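Ralen tracking stack: pre-session software check

Site: Sedgwick, booth table
Checked by: Châu Quách
Second check: Vlastimil Vondráček
Build: June branch, wrist tracking and hand pose
Result: passed with comments, two items open

Complete before any recording. Mark each item OK, OPEN or N/A. Do not leave blanks. If an item is OPEN, write who has it.

1. Start-up

1.1 Config file matches the site. OK
Comment: The Fledby config was still loaded from last time. Changed to Sedgwick and restarted. The loader should refuse a config with the wrong site name. Kenza has a ticket for this.

1.2 Clocks in sync between head camera and wrist devices. OK
Comment: Drift was within limits after the second sync. The first one timed out.

1.3 Disk space for a full session. OK

1.4 Log level set to normal. OK
Comment: It was on debug. Please put it back when you finish, as debug logging drops frames on the older laptop.

2. Marker detection

2.1 Marker IDs on left and right wrist bands match the marker map. OK

2.2 Markers on the wrist devices listed in the map. OK
Comment: Sizes are entered separately from the band markers. Vlastimil measured them again and the values in the file are right.

2.3 Detector holds both bands for 60 seconds, hands still. OK

2.4 Detector holds both bands with a large object in both hands. OK
Comment: Done with the paper stack, held upright over the table with one hand at each lower corner. This is the hardest object on our list for the pose solver. The sheets bow, so the front face can't be treated as a flat plane, and the stack hides whatever is behind it. The wrist markers must carry the pose on their own. Run it at reading height first, then lower.
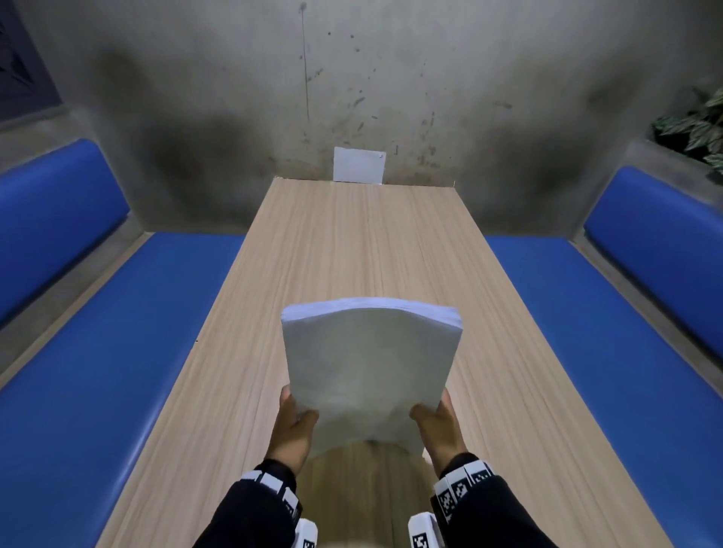
2.5 No false detections from the background. OPEN (Kenza Zaki)
Comment: The end wall is concrete with dark stains and spots, and there is a small white sheet on it just above the table. At the low threshold the detector proposed a candidate on the wall 4 times. All were thrown out at the decoding stage, so no wrong ID reached the solver, but it costs time on every frame. Kenza will try a higher minimum contrast. Do not change it on site.

3. Hand pose and object state

3.1 Left and right hands not swapped at start. OK

3.2 Left and right hands not swapped after crossing. OPEN (Radoslava Vrabec)
Comment: Swapped once when the arms were crossed and held there. The labels came back as soon as the markers were clear. Radoslava wants the log, saved under Sarov/crossing.

3.3 Object mask covers the whole stack, including the top edge. OK
Comment: The top edge is curved and shows the layers of sheets. The old model cut it off in a straight line. The new one follows the curve.

3.4 Table plane found. OK
Comment: Long narrow table with blue bench seats on both sides. The plane fit took in part of a seat cushion on the first try. I cropped the search area to the table and it settled. The crop is saved in the site config. Please keep it.

4. Safety of operator and software stop

4.1 Stop command ends recording and closes files. OK

4.2 Stop command works while the solver is busy. OK
Comment: Tested 18 times under load. All closed properly.

4.3 Operator can move both arms freely, nothing caught on the bands or devices. OK

4.4 Operator knows the spoken stop word. OK

5. After the session

5.1 Files copied and checksums compared. OK

5.2 Site config committed. OK

5.3 Open items entered in the tracker. OK
Comment: 2.5 and 3.2 entered. Kristýna Kubíček to review both on Wednesday. Recording may go ahead meanwhile, but leave crossed-arm tasks off the list until 3.2 is closed.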